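5th August

Kitchen corner, bench 4. Notes before I forget what was settled.

Finished the regrout of the backsplash behind the counter. Went with the dark gray again, Bevmont, one bag, a little left over in the tub under the bench. The light gray we tried in June showed every splash and I don't want to go back to it. Haze came off with a damp sponge and a dry cloth. Two passes.

Cooktop: the cutout was 4 mm too wide along the front, which is why the old one rocked. Packed it with Zisen tape, trimmed flush, set the cooktop back in and pressed down at the corners. No rocking now. The sealant says 38 hours before any water near it, so keep the sink side dry until the tape along the border comes up. Sealant and tape together came to 2445 on the Ormsby account, order line 272. The invoice has the tape down twice — I have written to them and will put the credit note in the blue folder when it comes.

Steel pot stays on the cooktop as the standard pot. The enamel one chipped and I have put it in the scrap bin. The wire handle on the steel pot is thin and I would like to keep an eye on it, but the pot sits flat and the size suits the ring.

Wooden spoon is oiled and back up against the tile. One coat, wiped off after an hour. It had gone gray at the bowl end from being left in the sink overnight, so please stop leaving it in the sink overnight.

The house block belongs in the Stallis box with the other shapes when the counter gets cleared. If the yellow starts coming off on the counter, use the soft eraser and no solvent.

Still to do: second coat of sealer on the grout, a better hook for the spoon, and a label for the cooktop switch under the counter.

Pot on the cooktop, both times.
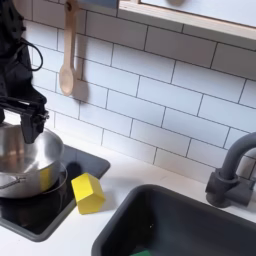
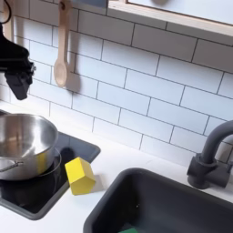

Trudy Doolan thinks the second coat of sealer should wait until the cooktop edge has fully set, and she would rather see a plain cup hook than another stick-on one — the last two let go in the heat. She has a spare brass hook in her drawer and will leave it on the bench.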